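Teleop demos: both arms at once, or one at a time?
Forum > Manipulation > Teaching by demonstration

gcabrera_arms
Posted Wednesday, 9:14 AM

Looking for opinions before I record more of these. The task is packing pens into a hinged case with two compartments. I drive both arms by remote control, one leader handle per hand. The task sheet says highlighter in the large side, marker in the small side, close the lid.

I have 100 demos so far. In most of them I pick up with both hands at the same time because it's faster. The policy trained on those grabs fine but then both arms go for the case together and it stalls over the tray. Do I throw these out and record again with one arm waiting, or add more of the same?

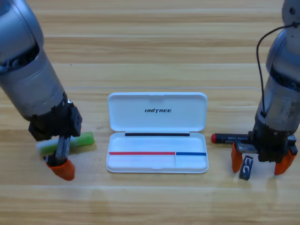 Dymphna Brophy: I would record again. If you hesitated over the tray while driving, the policy learned the hesitation. We had the same thing at Dratance with a two-arm lid task and more data made it worse.

ayman_g
Posted Wednesday, 9:52 AM

Disagree with Dymphna. 100 is not many for two arms. We were at 415 before the stalling went away and we did not change how anyone drove. What did change is that we stopped mixing operators. Who recorded yours?

gcabrera_arms
Posted Wednesday, 10:20 AM

Me and Yolotzin, about half each. She places left first every time. I place whichever is closer.

ayman_g
Posted Wednesday, 10:31 AM

Then that's your problem. Two orders in one set and nothing in the observation tells the policy which one to use.

yespinoza
Posted Wednesday, 11:05 AM

Yolotzin here. I'd say it's partly that. The other part is caps. If a cap comes off in the gripper you can't feel it on the handles, so you keep driving and the demo goes in as good. I went through 32 of mine last night and threw out six for that. Gerardo hasn't checked his.

gcabrera_arms
Posted Wednesday, 11:12 AM

Fair. Will check.

Both arms at the case, same setup:

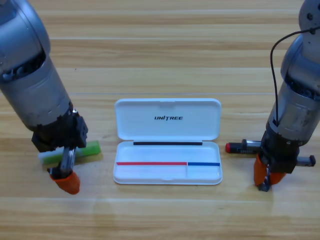
Case open, highlighter or glue stick on the left, red-capped marker on the right.

dymphna_b
Posted Wednesday, 1:40 PM

Ayman, 415 demos is a lot of hours for a pen case. Fixing the order costs nothing. Pick left first, write it on the sheet, and have the right arm hold still off to the side until the left is clear. You can still pick up together if you want – it's the placing that needs an order.

ayman_g
Posted Wednesday, 2:03 PM

No argument on fixing the order. I just wouldn't bin the old ones. Keep Yolotzin's, they already go left first.

kevin_na
Posted Wednesday, 4:47 PM

Has anyone tried hand guiding for this? At Folloretti we move the arms directly for the last few inches and you do feel when something slips.

yespinoza
Posted Wednesday, 5:10 PM

Not with two arms and one person. Also your hands end up in the camera view.

kevin_na
Posted Wednesday, 5:16 PM

We use two people. Hands in view is a problem, yes.

gcabrera_arms
Posted Wednesday, 5:30 PM

Plan for now: keep Yolotzin's clean ones, drop mine, record again left first. Will post the success rate when it's trained.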